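Ferora publishes set-up and maintenance procedure for its Dritia bench cell

Mon 10 June – For immediate release

Ferora has published the full set-up and maintenance procedure for Dritia, its single-arm bench cell for handling small upright parts. The procedure replaces the short commissioning sheet supplied with the cell since January and applies to all units now in service. It is available to registered operators at no charge.

The document has been written for the technician who looks after the cell day to day. It covers levelling of the table, fixing of the arm base, location of the tray, calibration of the gripper tip, routine inspection, and the steps to follow after a collision or an emergency stop. Programming of the arm is dealt with in a separate manual and has not changed.

"Most of the support calls we receive concern position error at the tray," said Beca Beddoe, service manager at Ferora. "In the majority of those cases the arm is within tolerance and the tray has moved. The old sheet told people to recalibrate the arm first. The new procedure starts with the table."

Under the new order of work, the table is levelled before the arm is powered. The base fixings are then tightened in a diagonal sequence and marked with paint, so that later movement can be seen at a glance. The tray is located against two stops and clamped. Only when these steps have been signed off does the technician move on to the tip calibration, which uses six reference points: four on the tray rim and two on the floor of the tray.

The tip calibration is carried out at reduced speed with the gripper closed. The technician brings the tip down over each point in turn, records the offset and compares it with the value held in the controller. If any single point differs by more than the stated limit, the tray clamps are checked and the sequence is repeated from the start. Averaging the points to hide one poor reading is no longer permitted.

Every stage of the procedure can be rehearsed in Sayce, the simulation package supplied with the cell. Sayce loads a model of the arm, table and tray and runs the same motion files as the controller. 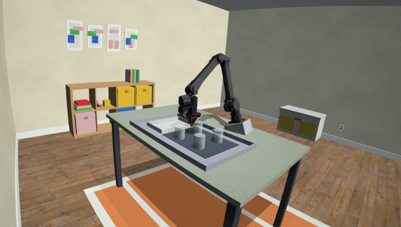
Offsets measured on the physical cell can be entered into the model, and the resulting path checked for clearance before the arm is moved. Ferora recommends this step whenever a tray has been changed or the gripper fingers have been replaced. It is compulsory after any change to the position of the base.

Ludmila Hrubý, who leads simulation work at Ferora, said the model had been revised alongside the written procedure. "The earlier version treated the gripper as a plain block. That was adequate for long moves, but it was of little use close to the parts. The fingers are now modelled separately, and the shoulder and elbow limits match those in the controller."

Routine inspection is divided into weekly and quarterly tasks. The weekly check takes about 29 minutes and consists of a visual inspection of the cable run, a wipe-down of the tray and mat, a finger wear check and one pass of the tip calibration. The quarterly check adds the base fixings, the joint brakes and the backup battery in the controller. Gripper fingers are to be changed in pairs – fitting one new finger against a worn one was the cause of several of the grip faults logged during the trial.

The trial was run at Vurnum, a contract test laboratory, under the supervision of Ilídio Cardoso. Two cells were maintained to the new procedure and one to the old sheet. Over the trial period the cell on the old sheet was stopped for position faults 39 times. The two cells on the new procedure were stopped six times between them, and four of those stops were traced to a tray clamp of an early pattern, which has been withdrawn.

"We were doubtful about the extra time at the table stage," said Mr Cardoso. "It adds a good part of a morning to the first installation. After that the weekly check is shorter than the one we were doing before."

Operators with the early clamp should contact Ferora service for a replacement set. The early clamp has a plain lever; the current one has a locking tab. Cells fitted with the early clamp may remain in use at up to 80 per cent of rated speed until the new parts arrive.

The recovery section sets out what is to be done after a collision. The arm must not be driven back to its home position under automatic control. The technician releases the brakes one joint at a time, supports the link by hand and moves the gripper clear of the tray, then repeats the tip calibration in full. Two people are required for the shoulder joint.

Training on the procedure will be given by Efa Humphreys and Tudur Samuel of the Ferora service team. Places can be booked through the service desk, and sessions can be held on the operator's own premises where a cell is already installed.

Paper copies of the procedure are supplied with all new cells. The electronic version will be kept up to date, and operators are asked to check the issue number on the front page before starting work.

Notes to editors

Ferora designs and services bench-scale handling cells. Dritia is supplied with arm, controller, table, tray and gripper. Sayce is included in the purchase price and does not require a separate licence.

Press enquiries: Beca Beddoe, Ferora service office.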